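Nirnard, the two-armed thing on the table: build gallery

Nirnard began as one arm and a bad idea in a shared workshop, and has since become two arms and the same idea. The goal is to fold paper. A person can do this at age four with jam on both hands. We are up to version 3 and our best crane looks like something a crane would step over.

What follows is the build in rough order, with notes written mostly in the evenings, after the people with proper projects had gone home. Most of the pages in this gallery series are about things that work. Adjust your expectations.

The first arm

Bought as a kit from Pastance, who sell it as a weekend assembly. It took most of December. The manual covers the base in loving detail and then gets tired around the elbow, where it says "attach remaining links" and wishes you luck.

For the first week it could wave. We were very proud of the wave. Visitors still ask for it and we still oblige, although it now needs a separate script and ten minutes of hunting for the separate script.

The second arm

Ordered on the theory that folding needs two hands. True enough, but two arms also need to know where the other one is, and for a while ours met mostly by collision. There is a dent in one housing that we call the handshake.

Calibration for the pair takes 20 minutes if the bench hasn't been bumped. The bench has always been bumped.

The work surface

We tried bare tabletop (too slick), a rubber mat (too grabby) and a felt blanket, which the gripper picked up and would not give back. Cardboard won. It's cheap, it forgives a finger driven straight down into it, and you can write on it, though the notes stop making sense after a day.

Cables

Every photo gallery of a robot has a caption promising that the cables will be tidied. This is ours. We bought a bag of clips and lost the bag.

The paper

Early folding was done with printer paper, which is the wrong shape and has opinions. Proper origami paper is thinner and comes in colors, so at least you can tell which side is up when the whole thing goes wrong. The arms prefer it slightly used. A crisp new sheet lies so flat that the fingers skate over it, so we now crumple each one a little first, by hand, and try not to think about who is working for whom.

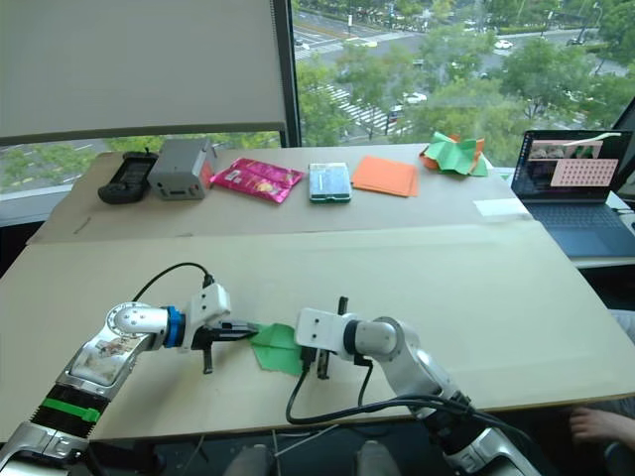

Pinning was the breakthrough, if we're allowed one. One gripper presses down near an edge and stays put while the other comes in for the fold. Before that, both of them grabbed at once and the result was confetti.

The software

It runs on Vídalín, a control program we wrote ourselves and named on a night when better names were available. Every attempt gets a number. At the time of writing we are on attempt 1461, and 49 of those have been marked "good," by a standard that has slid downhill over the months. An early good was a straight crease. A recent good was a sheet that stayed on the table.

Next

A second crease, parallel to the first. After that, the crane again. Someone at Nelen, the print shop downstairs, has offered us their offcuts for as long as we want them, and has asked to see the wave.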